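4. Recording demonstrations for the grasp-order study

Use this section after the gripper has been assembled (section 2) and the wrist camera has been calibrated (section 3). It covers how to set up a box-clearing task, record it, and check the recordings before they go to training. The training settings are in section 6.

4.1 What the method needs

The Amato policy learns which item to take first from a box of mixed packages. It has no object labels. It learns from the order in which a person takes the items out, seen from the camera on the hand-held gripper. The order has to be a real choice made at the box, so do not write a sequence down ahead of time and follow it.

In the April trial, a policy trained on demonstrations with free order cleared the full box in 76 percent of test runs. A policy trained on the same number of demonstrations with a scripted order cleared it in 64 percent. Most of the failures in the scripted set were attempts to pull out a package that had another one lying on top of it.

4.2 Before you start

1. Charge the gripper module and the recording laptop.
2. Wipe the finger pads with a damp cloth and let them dry. Dust on the pads changes how thin plastic slides.
3. Open and close the fingers ten times. If one finger lags, go back to step 2.7 and reset the linkage.
4. Start Huto on the laptop and wait for the gripper to show as connected.
5. Check that the disk has room for 60 episodes.

Caution: Keep hair, sleeves and loose cords away from the finger joints. The linkage can pinch.

4.3 Setting up the box

1. Put an open box on a low table. Leave enough space to stand and bring the gripper in from above.
2. Put in packages of different shapes and stiffness. Let some of them overlap.
3. Do not line the packages up or turn the labels to face the camera.
4. Leave the rest of the room as it is. Changing backgrounds are part of the data.
5. Set the drop-off tray to one side, within reach but outside the starting view. 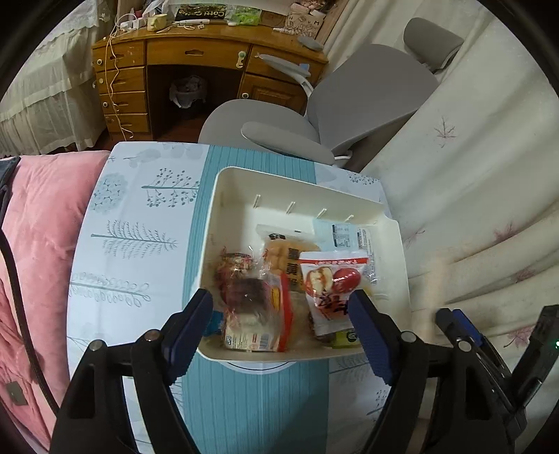

Every episode starts with a hover. Hold the gripper above the box with the fingers open and keep it still for two seconds before you go down. Huto uses this pause to mark the first frame, and the policy uses that frame to pick its first target, so the contents of the box have to be in view between and beyond the fingers. A good load is one where the first choice is not obvious: a bread roll in its bag behind a clear wrapped pastry, with a pouch showing red dates over to the right, gives three different grasps. Clear wrap matters in this study. The camera tends to see the food and miss the film around it, and the demonstrations are where the policy picks up how far out to place the fingers.

Note: Printed cloths and blankets near the box are fine. In our tests a patterned tablecloth made no measurable difference to the first-target choice.

4.4 Recording an episode

1. Press Record in Huto.
2. Hover for two seconds.
3. Choose an item and lower the gripper straight down toward it.
4. Close the fingers until the package stops moving, then lift.
5. Move to the tray, open the fingers, and return to the hover position.
6. Repeat until the box is empty.
7. Press Stop. Wait for the file name to appear before you refill the box.

If you drop an item inside the box, carry on. Recoveries are useful and should be kept. If you drop an item outside the box, stop and discard the episode.

Caution: Do not squeeze soft baked goods past first contact. Crushed packages change shape and should be replaced before the next episode.

4.5 Checking the recordings

Run the Grorkel checker on the whole folder. It reports three things for each episode: length of the opening hover, tracking loss, and number of grasps.

Hover too short: the episode is rejected. Record it again.
Tracking loss over one second: look at the video. The usual cause is a hand over the lens or a very fast return from the tray.
Grasp count does not match the item count: open the episode and fix the marks by hand.

After the checker was added, the success rate on a new table that was not in the training set was 69 percent. We have not tested boxes with lids or boxes deeper than the fingers are long.

Upload accepted episodes to the Zulix server under your own operator name. Questions about rejected files go to Yaa Aidoo.

Section last revised 2018-10-10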